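**Dunkle Marmorfläche: matte Stellen nach Entkalker, polieren oder lassen?**

Hakim Sinaga

Habe eine dunkelbraune Fläche mit weißer Äderung übernommen. Am Freitag Entkalker verschüttet, seitdem an einer Stelle stumpf und leicht rau. Mit dem Steinreiniger von Tunico keine Änderung. Reicht Polierpulver oder muss geschliffen werden? Fläche:
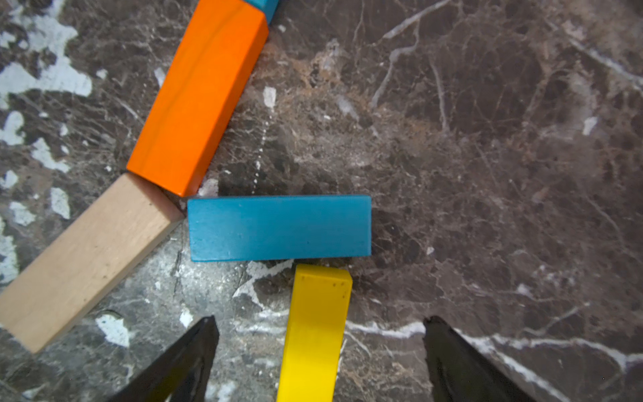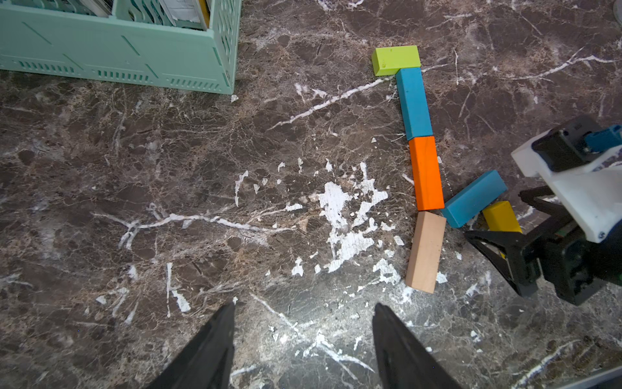
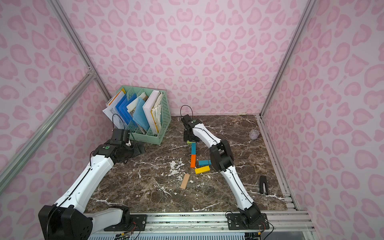
Imprägnierung unbekannt, Vorbesitzer nicht erreichbar. Kantenlänge der stumpfen Stelle 41 mm.

**Ridwan Rahman**

Erst klären, ob es Kalkstein ist. Einen Tropfen verdünnte Zitronensäure an verdeckter Stelle auftragen. Schäumt es, ist es Marmor und die Stelle ist verätzt. Reiniger hilft dann nicht. Bei rauer Oberfläche nass schleifen, Körnung 200 nur bei tiefem Schaden, sonst ab 400. Danach Polierpulver mit Filzscheibe, niedrige Drehzahl. Schäumt nichts, kann es auch Kunststein oder Dekor sein, dann auf keinen Fall schleifen.

**civham_269**

Bei mir ging Autopolitur. 20 Minuten, fertig. Ob das hält, weiß ich nicht.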